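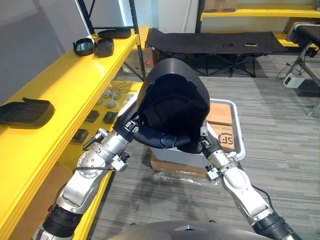

The Tendell doorbell on my porch kept 374 clips last month, and I got to see them all because the county asked for them. A package thief worked our street, the detective wrote to Wirkero, and Wirkero handed over the lot without a word to me. Most are of me fetching the paper. I'd have to wear something like that big black dome with the padded band every morning to get my privacy back.

Yaa Mahama wrote on December 22, 2020:
> Did they show you a warrant? Ustuda's terms say
> they'll tell the customer first. Page 6, I think.

No warrant, Yaa, just a letter.

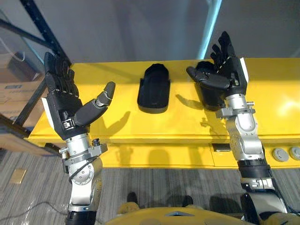

I've asked for a copy and was told to try again in January. Has anyone else on the list had one of these? Selorm, you had the Soomro speaker, didn't you?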